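Home | Lists | Archive | Search | Log in

Filed under: Land & Livelihoods, Members' Digest

Subject: Re: Re: the gate on the Brullari track
From: Mererid Trevor
May 2019

Gerrit wrote:

> I don't see what another meeting with Drenuvel will get us. The
> harvesters have had a letter saying they can go through the gate for
> two seasons now, and the gate has had a padlock on it for the same
> two seasons. Has anyone in our group read the lease? I'd like to know
> whether the path is in it before I drive four hours to be given
> biscuits again.

Gerrit, I have read the lease. It is 237 pages long and I wouldn't wish it on anyone, though the biscuits were quite good and I think you're being hard on them.

The path is in it. Clause 606 (yes, they number straight through, like a hymn book) says the leaseholder must keep "customary foot access" open for gathering. It doesn't say whose custom, or whose feet. Drenuvel's lawyers take this to mean the families registered at Nambiar in the original survey. The women who do the gathering mostly live on the other side of the creek and were never surveyed, the survey party having stopped at the creek on account of the creek.

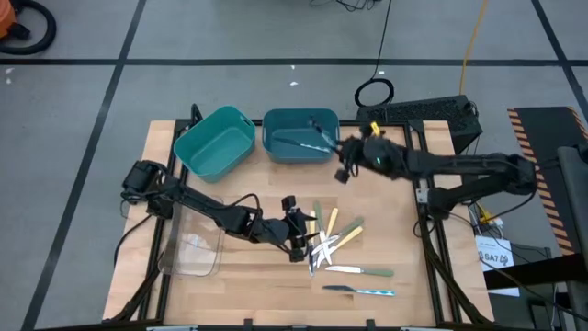 Table knives between the two arms.

So we have a right of way that belongs to people who don't use it, through a gate locked against people who do. I put this to the company's access officer and he said he would take it on board. He has taken a lot on board this year. I worry about him in rough weather.

Anong Thammasiri spent last week over there and her notes are worth your time. The long way around, by the road, adds most of a morning, and the older women have stopped going. The ones who still go are carrying full sacks past a truck depot with no shoulder to walk on. Two of them have started climbing the fence instead, and have each been sent a letter about it, in a language neither of them reads. Anong translated. There was laughter, she says, and then there wasn't.

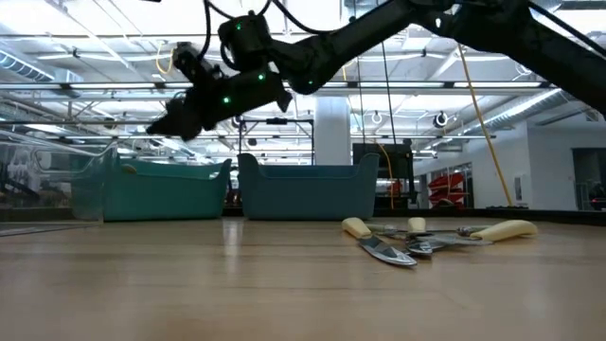 WHAT I'D LIKE US TO DO

First, stop asking for the padlock to come off as a favour. Aravind Pisharody thinks we can ask the district land office to correct the survey, and that a correction is a much smaller thing than a new claim. He has the form. It wants 801 signatures or thumbprints from adults in the catchment, which the Zodedum association believes it can collect before the fruit drops, provided somebody pays for the bus.

Second, pay for the bus. I'm looking at the rest of you.

Third, please can we not send the open letter yet. I know Elango Panicker has put a great deal of work into it and I agree with every word, including the ones I had to look up. But the Zodedum women asked us to wait until the form is lodged, and it's their path. They'd also like the bit about "timeless guardians of the forest" taken out. Their chair would prefer "nut gatherers", and she would like her name spelled properly, with the second h.

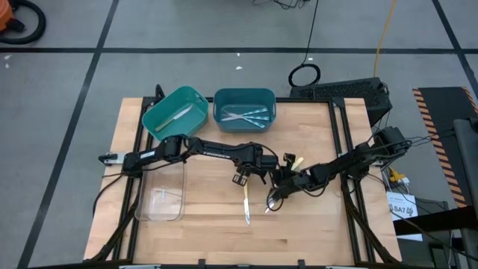 Yellow-handled kitchen knife, with the teal bins along the far edge.

Gerrit, to answer what you asked — yes, I still think you should come to the meeting. You're the only one of us who was at the first one, and Drenuvel's minutes of it have a relaxed attitude to what was promised. Bring your notebook, the green one if it survived the river. I can pick you up at the Brullari turnoff if you'd sooner not do the last stretch in your own car, and having seen your car I'd favour that.

Bus money to Aravind, please, and put "bus" on it. Last time someone put "gate" and it took him a fortnight to work out that we weren't buying one.

Mererid

2 replies | Share | Previous in thread | Next in thread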